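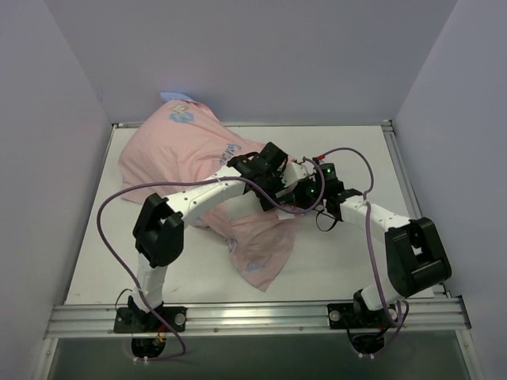 I fold the same little printed cloth three times a day and by bedtime it's a ball again, so is there any fold that survives a toddler? That came in from a reader in May, and it got so many replies that we finally turned the whole thread into a page of its own.

Home Laundry Folding Kids' Linens Stains Contact
Search Plurnorard Type a word and press Enter Go
2462 shares 76 comments

Folding small printed cloths: your questions

So, is there a fold that survives a toddler?

Close to it! The pocket fold is the one we love. Lay the cloth flat, turn one edge up by a hand's width, fold the sides in to the middle, then roll from the other end and tuck the roll into the turned-up edge. You get a fat little parcel that can be thrown across a room (ours has been, many times) and it usually lands in one piece.

My cloth is all twisted when it comes out of the basket. Where do I start?

Find one corner. Any corner! Pinch it, run your other hand along the edge until you reach the next one, and lift. Most of the twist drops out on its own. If it doesn't, put the whole thing down on a table and spread it from the middle outward with flat palms. Big, slow strokes work better than picking at the creases one by one.

Do I need a special table?

No. A kitchen table is lovely, a clean counter is fine, and plenty of readers use the bed. A smooth, hard top does make it easier to slide a soft cloth around and square it up — on a bedspread everything grabs.

Print side in or print side out?

Out, if your child picks their own. Kids go by the picture, and a stack where they can see the bear or the bunny on each one stays tidier than a stack they have to dig through. Fold it print side in for storage over the summer.

How do I get the picture to end up on the front?

Start with the cloth face down and the picture in the part that will be folded last. It takes a couple of tries the first time. Once you know where it sits you'll do it without looking, and there is something so cheerful about a shelf full of little faces!

There's lettering on mine and it always ends up with a crease through it.

Try thirds one way and halves the other. If the words run on a slant, you may not be able to miss them completely. Let the crease go through a gap between letters and move on with your day. For thick raised lettering, rolling is kinder than folding.

Can I iron over a print?

Check the label first, every time. When ironing is allowed, we turn the cloth over and iron the back on the lowest setting the label gives. The Fimmont cloths in our own closet say no iron at all, and a good shake while they're damp gets them nearly flat.

Pink ones: wash with whites or not?

Keep them apart for the first few washes. After that we put ours in with the pale colors, cool water, and haven't had a surprise yet.

How should I dry them so they fold nicely later?

Smooth the edges with your fingers before you hang them. We use a Grerkon rack with wide bars and drape each cloth over two of them, so there's no sharp line down the middle. Clothespins go on the corners if you use them. Fold soon after they're dry.

How many can I stack?

For a small shelf, stop at the height where you can still pull one from the middle. One reader keeps up to 1000 cloths for a daycare group and stands them on edge in bins, like file folders. We tried it at home with a shoebox and we're never going back!

The edges never line up. Am I doing it wrong?

You're doing it right. Soft cloth stretches in the wash, and many of these were never perfectly square to begin with. Match two corners, let the other two land where they want, and hide the uneven side inside the next fold.

Can my child help?

Yes, please! Hand over the last fold. A three-year-old can press down on a parcel with both hands and feel extremely proud of it. Washcloths make a good first project, and after that the bigger pieces, with one of you at each end.

Where do I send a question?

Use the Contact page and put "folding" in the subject line. We read them in the evening, usually next to a full basket.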